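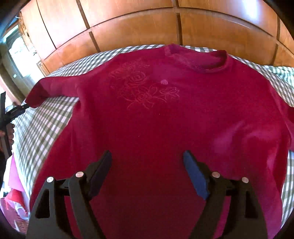

OK so I've had the Drellon kit for 3 weeks now and people keep asking me if it's worth it. Little thread, because I have opinions!

**1/**
What you get: a pair of hand-held grippers, one for each hand, a charging dock and a login for the Raltitz app. You do chores with the grippers, the app uploads the session, and Raltitz pays you per accepted clip. The recordings go toward teaching robots to fold laundry. That's the whole deal.

**2/**
Setup was easier than my printer (low bar, I know). The app walks you through calibration and then gives you a task list. Mine has been pretty much all clothes so far - spread it out, fold the sleeves in, fold it up, mess it up, start over.

**3/**
Sweatshirts are my favorite. Nice thick cuffs, so there's something to pinch! I do them on the bed on top of my green and white gingham spread, and the red crew neck with the roses has been folded more this month than in its whole life before that.

**4/**
T-shirts though. Ugh. Thin jersey slides right out if you squeeze at the wrong angle, and the first few days I kept grabbing the bedspread along with the shirt. Kazue Oda told me to come in lower and slower and that helped a ton (thank you Kazue!!)

**5/**
The pads are the part I'd brag about. Rubbery, grippy, and they haven't snagged anything yet, not even the old cardigan I was nervous about. The handles are another story. My hands are small and by the end of a long session my thumbs are toast.

**6/**
Money stuff, since that's what you all really want to know. The deposit is $100 and you get it back when you return the kit. My first batch was 100 clips and 85 got accepted. Most of the rejects were me rushing the last fold, and a couple said "hand blocking view," which, fair.

**7/**
Support is slow but nice. I wrote in about a dock that wouldn't light up and Junhao Jia sent me a new one, no arguing. Took a while to show up, so I was charging off my laptop in the meantime.

**8/**
Would I tell a friend to get it? If you have a big flat bed, decent daylight and a podcast backlog, yes. If you hate repeating yourself, please don't. Bożena Pawlak lasted one afternoon and mailed hers back lol

**9/**
They say towels and fitted sheets get added in February. I can't fold a fitted sheet with my own two hands, so wish me luck - I'll post how it goes.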